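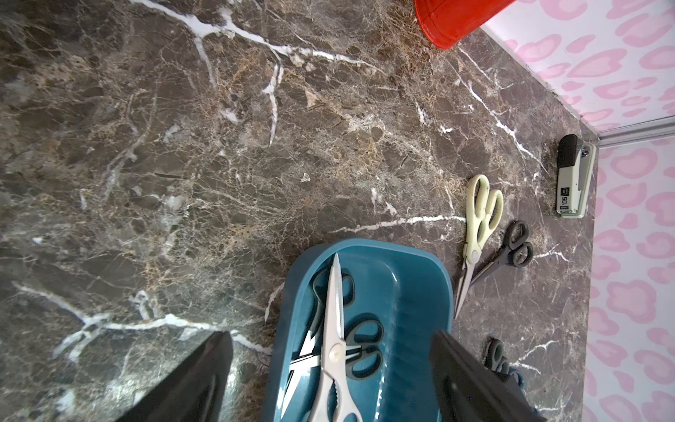
Pieter Segers, the tenants' rights campaigner who led the Lidwood rent strike and later served on the Bramcombe city council, has died after a long illness, his family said this morning. He had been in and out of the hospital since May. Word went round Lidwood before breakfast, and by 9 a.m. people were stopping in at the old strike office with flowers and notes. Same dark marble with the white streaks running through it, a pair of scissors with cream handles lying on top, that pink leopard-spot pattern behind. Segers always said he wanted a place that didn't look like a government office.

News | City | Politics | Obituaries | Sports | Contact

News > Bramcombe > People

In a short statement the family said he died at home with his wife and both daughters beside him. "He was arguing about the bus fares up to the last evening," it said. "He'd want that on the record."

Segers came to Bramcombe as a young man to work at the Wotemier cannery, and rented a room on the Lidwood estate, then owned outright by the cannery. When the company raised rents twice in one winter he knocked on doors. More than 1000 households ended up holding back their rent. The strike lasted 27 weeks. Water was shut off in parts of the estate, and Segers was arrested four times, once while carrying buckets up a stairwell for a neighbor.

The company settled in the end. Rents were frozen, evicted families got their keys back, and the city took over the estate a few years later.

He did not enjoy being called a hero for it. In a radio interview years afterward he said the women on Spanos Street had run the strike kitchen, kept the books and written most of the leaflets, and that he "mostly did the shouting."

Elected to the council on his second try, he served nine years. Allies and enemies both found him hard going. He voted against his own side on the stadium deal, walked out of the budget talks, and lost his seat after backing a parking charge that voters in the hill districts hated. He never ran again, though he was asked.
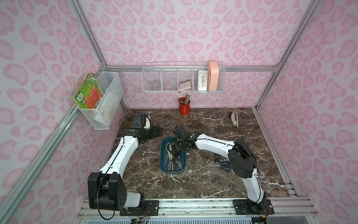 His record on the council is still argued over. Supporters point to the tenant hearing board, which he wrote the rules for and which still meets monthly. Critics say he held up new building in Lidwood for most of a decade and left the estate with a repair backlog it hasn't cleared. A former council colleague, reached by phone, said Segers could be "impossible before lunch and very kind after it," and that the two of them had not spoken for a good while following the stadium vote. They made up later, at a funeral.

The mayor's office said flags at city hall will be lowered until the service is held. The council is expected to open its next meeting with a minute of silence. A proposal to rename Spanos Street after him has allready been floated by two members; residents asked about it this morning weren't sure, and one said he would of hated it.

Services will be private. A public memorial is planned at the Lidwood community hall, time to be announced. The family asks that instead of flowers, people give to the estate's heating fund.

More to come, we'll update when the hall confirms.

Filed under: Obituaries, Housing, Lidwood, City Council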